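Hirilum Lounge Tidying Set: README

Contents
What is in the set
The room
The items
The tasks
How a clip is labelled
Folder layout
Known problems
Splits
Changes
Terms of use
Contact

What is in the set

The set covers the tidying of a shared lounge: cushions put back on a sofa, fabric straightened, bags moved off the seats, small things returned to where they are kept. It has 141 clips. Each clip covers one task from start to finish, done by one person. No clip is longer than 20 minutes and most are far shorter.

We made it to go with the Gornham kitchen set, which has the same label format but deals with crockery and worktops. If you already have a loader for Gornham it should read this one without changes, apart from the extra "layer" field described under labelling.

The room

All the clips come from one room on the Hawthorne site. It has white walls and a white ceiling with exposed beams and ribbed panels. Lighting is from fluorescent fittings and stays on during the day. Other people use the room while the tidying goes on, so expect talk and movement in the background.

The sofa has an orange frame. Its position is fixed for the whole set. In the corner is a white cabinet, which is where the water goes. Blinds and windows are left as found and are not part of any task.

The items

Items are grouped by what the labels need to tell apart. Names in the label files are in lower case with underscores.

bolster: the long dark charcoal cushion with short white zigzag stripes. It goes along the back of the sofa. There is one.

chevron_cushion: black and white, chevron design. It goes to the right of the bolster as you face the sofa.

orange_small: the small rectangular orange cushion. It goes in front of the chevron cushion. It is the item most often found on the floor.

zigzag_fabric: black and white fabric with a zigzag pattern. It is a separate item in the labels even when only a strip of it shows. Please do not merge it with the bolster. The two patterns are close enough that our first labellers mixed them up, and part of the relabelling in version 2 was to put this right.

bag: any backpack, handbag or carrier. Colour is given in the notes field.

bottle: any drinks bottle, and the larger container kept on the cabinet. Use the size field to separate them.

loose_item: anything left on the seats that does not fit the groups above. The notes field says what it is where the labeller could tell, and says "unclear" where they could not.

The tasks

There are nine tasks. The short name is the one used in the label files.

back_row: put the bolster along the back of the sofa and set it level.
front_row: put the chevron cushion and the small orange cushion in their places.
full_reset: back row and front row together, starting with every cushion off the sofa.
smooth: pull the zigzag fabric flat. Cushions may be lifted for this and must be put back.
turn: turn over any cushion that is face down.
clear_seat: move bags and loose items from the sofa to the side table.
return_bag: move one named bag from the side table to the hooks.
cabinet_top: clear the top of the cabinet of everything except the water.
floor: pick up anything on the floor in front of the sofa and put it where it belongs.

People were told what the finished room should look like and were left to choose their own order of work. Some start with the bolster and build forwards. Others pile everything at one end and work back along the seat. Both are counted as correct, and the order is recorded.

A cushion counts as placed when it is in the right position, the right way up and not held by anyone. It does not have to be straight unless the task is back_row. In full_reset a slightly crooked bolster is marked "placed, crooked" and the task still passes.

How a clip is labelled

Each clip has one label file in plain text with one line per step. The fields, in order, are start time, end time, task, item, action, layer, result and notes.

Start and end are in seconds from the beginning of the clip. A step starts at first touch and ends when the hand or tool leaves the item.

Action is one of seven words: pick, place, push, pull, turn, smooth, shake. Plumping a cushion is labelled as shake. Dragging a cushion along the seat is push or pull depending on the direction, and if it leaves the seat at any point it becomes pick followed by place.

Layer says what the item is resting on or behind. It is 0 for the bare seat, 1 for an item resting on or leaning against something at layer 0, and so on. The highest value in the set is 3. We added this because the cushions overlap, and taking one from the back without moving the one in front is a different job from taking it when nothing is in the way.

Result is placed, placed_crooked, dropped or left. "Left" means the person began on the item and then went on to something else.

Two people labelled every clip separately. Where they disagreed by more than a second on a time, or at all on an item or action, Tianyou Cai went through both versions and chose one. The rejected version is kept in the "second" folder for anyone who wants to look at how far labellers agree.

Folder layout

clips: the recordings, numbered.
labels: one text file for each clip, with the same number.
second: the label versions that were not used.
plans: a drawing of the finished sofa and a drawing of the room.
lists: the train, check and test lists.
readme.txt: this file.

Known problems

The black and white patterns are hard to separate at a distance and in fast movement. Where a labeller worked out the item from what came before or after, the notes field says "by order".

Overhead light washes out the white wall and the white cabinet. The edge of the cabinet can be difficult to find in these parts.

The cushions lose shape over a session. A bolster that stands up well in an early clip may sag in a later one, and crooked results are more common towards the end. We did not correct for this.

Bags vary a great deal in weight and we did not weigh them. A bag moved with effort is marked "heavy" in the notes, which is the labeller's opinion only.

There is only one sofa. Anything learned about where cushions go will be about this sofa, and we would not expect it to carry over to a different seat without more clips. The Platska set has three other sofas and is the better choice if you need variety in the furniture.

Splits

The lists folder gives train, check and test lists. They are split by person, so nobody in the test list appears in the other two. All nine tasks appear in each list. The turn task is thin in the check list and scores on it will jump about.

Changes

Version 1: first release to the Gornham and Platska groups.
Version 2: zigzag fabric separated from the bolster throughout. Layer field added. Spelling of "chevron" corrected in the label files.
Version 2.1 (September): plan of the finished sofa redrawn, with the small orange cushion in front of the chevron cushion as it is in the labels. Version 2 had it behind.

Terms of use

Free for study and teaching. Ask before using the set in anything that will be sold. Do not try to identify people in the background, and do not publish clips in which a face can be made out. If you correct any labels, send us the changed files and we will put them in the next version with your name.

Contact

Label questions go to Tianyou Cai at Hirilum. Please give the clip number and the time in seconds. Requests for the Gornham or Platska sets should go to those groups directly.
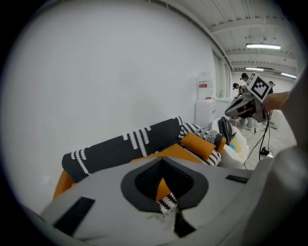 Comment from Platska: we ran the loader on version 2.1 and it reads fine, but could you say what layer the zigzag fabric gets when it is tucked under a cushion and also hangs over the front of the seat? We have been giving it 0 and counting the cushion as 1. Two of our labellers would prefer a separate value for fabric, as it is hardly ever picked up by itself, and we would like to settle it before we start on our own smooth clips.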